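The bread at Tavero came out before I had my coat off, which I took as a good sign. I'd driven to Flellemgate in October for the chowder crawl, an event I had somehow missed every year I lived forty minutes away, and I'd skipped lunch on purpose. So had everyone else in line, by the look of it!

If you've never done a chowder crawl, it works like this. You buy a booklet at the harbor office, you get a ticket for each of the 12 kitchens taking part, and you walk (or waddle, by late afternoon) from one to the next with a paper cup and a small spoon. At every stop you get six ounces or so of whatever they're calling chowder, and at the end you drop a ballot in a box. The winner gets a copper ladle and bragging rights until next fall.

Tavero was my first stop and it set the bar awfully high. Theirs was smoked haddock with leeks and a splash of cider, thinner than what I grew up on, and the rolls were rye with caraway. I went back and bought a bag of them with my own money.

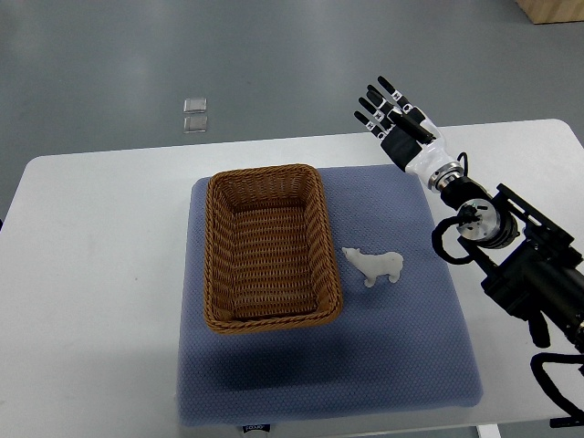
Inger Skov thought I had it all wrong about the thin broth, and told me so while we were both still holding our cups. A chowder you can drink is a soup, she said, and she wasn't going to vote for a soup. She'd already been to five places and had notes in the margins of her booklet, with stars and a couple of very firm crossings-out. Her favorite so far was the corn and crab at Jurico, and had I tried the crackers there? I had not. I was sent up the hill at once.

She was right about the crackers. Jurico is a tiny place with a counter and a few stools, and on a normal night it does grilled sandwiches and not much else. For the crawl they'd put on a corn and crab chowder so thick the spoon stood up by itself, with roasted poblano stirred in at the last minute and oyster crackers fried in brown butter. I ate mine standing on the sidewalk in the wind and seriously thought about faking a second ticket.

The cook told me they'd ladled out 616 cups the year before and run out of crab with an hour to go. This time they'd ordered double, and she still looked nervous.
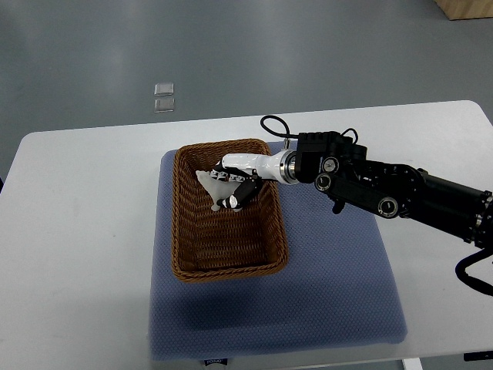
The one I voted for

I'd love to tell you I stayed loyal to the brown butter crackers, but then I got to Arnardóttir. It's down past the boatyard, it's the last page of the booklet, and I suspect plenty of people never make it that far. I nearly didn't. My feet hurt and I was extremely full.

Their chowder had mussels, potatoes and a good heap of dill, with a spoonful of pickled celery on top. That's the whole recipe as far as I could taste, and I scraped the cup clean. The pickle is what did it. After an afternoon of cream on cream on cream, something sharp was like having a window opened.

A few tips if you're going next year. Start at the harbor end and do the hill early, while you can still climb it. Bring your own water. Parking behind the fish market fills up by noon, but the church lot is free and the walk will do you good. And save a little room for Tavero's rolls, which they sell until closing and which were very good the next morning with salted butter and a fried egg.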